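4. Setting the water hardness, salt and rinse aid

This section covers the Skadeteo built-in dishwasher as supplied and fitted by Nikolovski. The factory booklet covers the same ground in two pages and assumes your water is average. We have yet to meet average water. Do these steps in order before the first real load.

4.1 Test the water

1. Run the kitchen cold tap for a minute.
2. Fill a clean glass and dip the test strip from the accessory bag for one second.
3. Shake off the drops, wait one minute, and match the strip to the card.
4. Write the result on the inside cover of this guide.

Note: The card has four colors, and two of them are hard to tell apart under warm kitchen lights. Take it to a window. If you still can't decide, choose the harder of the two. Your water company may also publish a figure, but it is often an average for a whole district and your street may not match it.

4.2 Set the hardness level

1. Turn the machine on with the door open.
2. Hold Start and Delay together until the display shows H and a number.
3. Press Delay to step through the levels, H0 to H6.
4. Stop at the level printed beside your strip color and press Start to save.
5. Turn the machine off and on again, then repeat step 2 to check that the number stayed.

Step 5 isn't in the factory booklet. On some machines we have fitted, the first save didn't take, and the owners spent weeks blaming the detergent.

4.3 Fill the salt container

Skip this part if you set H0.

1. Lift out the bottom rack.
2. Unscrew the cap in the floor of the tub.
3. First time only: fill the container to the top with water.
4. Set the funnel in the opening and pour in dishwasher salt until it is full. Water will spill over. That is normal.
5. Wipe every loose grain off the thread and the tub floor, then screw the cap down hard.
6. Run the Rinse program right away with the machine empty.

CAUTION: Never put detergent in the salt container. It ruins the softener, and the warranty doesn't cover it.

CAUTION: Don't use table salt or road salt. The additives clog the softener. "Special" salt at three times the price does no better in our workshop than the plain store kind, provided the bag says it is for dishwashers.

4.4 Rinse aid

1. Press the tab on the round lid inside the door and swing it open.
2. Pour slowly to the MAX line. The tank takes up to 100 ml.
3. Close the lid until it clicks and wipe up any spill, or you will get foam.
4. Set the dial to 3.

The Dutano and Fandano tablets that many customers buy are sold as "all in one," with salt and rinse aid built in. Maybe so. We ask customers to fill both tanks anyway for the first 50 loads and then, if they like, let them run dry and compare. Slavica Georgiev on our service desk has taken plenty of calls about cloudy glasses, and her first question is always whether the tanks are full.

4.5 Choosing a program

There are 16 programs on the dial. You will use three.

Auto: daily loads. The sensor is supposed to judge how dirty the water is. It does fairly well with grease and badly with dried oatmeal.
Intensive: baked-on food. The final rinse reaches 157 degrees F, so keep thin plastic out of it.
Eco: the slowest, and the one behind the number on the energy label. It does use less power. It also leaves plastic lids wet, whatever the brochure says about drying.

Quick is for plates that were hardly dirty to begin with. Turbo Shine appears to be Quick with a longer rinse -- we have asked the maker what else it does and are still waiting.

4.6 Checking the result

1. Run a normal mixed load on Auto.
2. When it ends, open the door a hand's width and leave it for fifteen minutes.
3. Unload the bottom rack first so that drips from the top don't land on dry dishes.
4. Hold a glass and a piece of flatware up to daylight.

White film that wipes off with vinegar: raise the hardness level by one and check the salt.
Blue or rainbow streaks: turn the rinse aid dial down by one.
Drops and spots: turn it up by one.
Cloudiness that vinegar won't touch: the glass is etched, and no setting or product will bring it back.

Change one setting at a time and give it three loads. Jasmina Stojanović, who wrote the first version of this guide, put that line in capitals, and people still turned both dials at once.
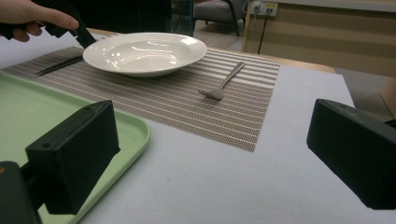
If the film is still there after three loads at the higher level, test the water again with a fresh strip before you call us.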